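About Dumwood

Dumwood is a small household goods shop in Estidow. We sell towels, cleaning cloths and the wooden racks and rods to hang them on. The business opened as a mail-order counter and moved into its present rooms, behind the old Görtz bakery, 11 years ago. Four of us work here full time.

Our towels come in seven colors. Hand and kitchen sizes are kept in stock. Bath sizes are ordered in and can take up to 40 days. We hem returns and seconds again where we can and sell them at the counter at a lower price.

The Erow line is our own: plain wooden rods, sold singly or in pairs, no varnish. Customers who want another length can have rods cut while they wait.

Wholesale orders go through the office. Please send a list with colors and quantities, and a delivery address with a loading door if you have one.
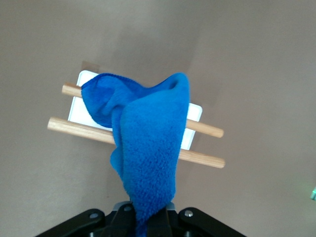

Estidow, June 10, 2019

Royal-blue microfiber towel over two wooden dowels. The pile is thick and looped, and the edge has a rolled hem. Blue was added to the range in May.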